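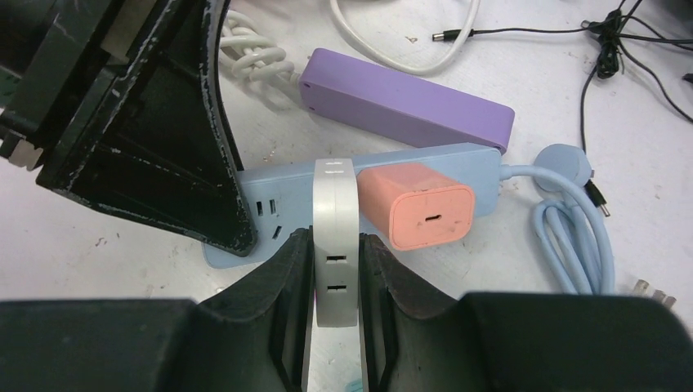 Power strip

A power strip is a row of electrical outlets in a housing at the end of a flexible cord. It lets several devices draw power from one wall outlet, and it is found in homes, offices and classrooms, generally behind whatever piece of furniture is hardest to move. Regional names include extension block, multi-outlet and, in parts of the trade, simply "the bar."

Design

Most strips consist of a plastic or metal body, two or more outlets and a cord ending in a plug. Many add a switch, usually lit and usually placed where a foot can find it. Some contain surge protection. A strip with surge protection and one without can look identical, and buyers have long been expected to read the label.

Outlets are commonly set in a straight line at even spacing. The arrangement suits ordinary plugs and was settled before the charging adapter became a household object. A bulky adapter may cover the outlet next to its own, so that a strip sold with six places serves four. Makers have responded with wider spacing, rotated outlets and built-in USB ports. The Dundholm, a desk model designed by Ghislain Fehr, placed its outlets on alternating sides and was praised by reviewers, who also noted that it would not lie flat.

Color

White, black and beige dominated for decades, on the theory that a strip should not be noticed. Pale blue, pink and other soft shades later became common in both strips and chargers. The Anness line offered cords dyed to match the body, at a higher price. In her survey of household wiring, Under the Desk, Thérèse Sutherland observes that matching sets rarely stay matched, as chargers migrate between rooms and do not come back.

Cord storage

Cords are normally coiled loosely when not in use. Tight wrapping around the body strains the cord where it enters the housing. A coil left on a table with other cables will become involved with them – a tendency that Murray Gagnon measured in a small study for Landry, without arriving at a remedy.

Safety

The total load must stay within the rating printed on the strip. Phone chargers draw little; space heaters draw a great deal and should go straight into the wall. Plugging one strip into another is discouraged by manufacturers and widely practiced. A strip with a cracked body, a loose outlet or a damaged cord should be thrown out.

See also

Extension cord
Surge protector
USB charger
Cable management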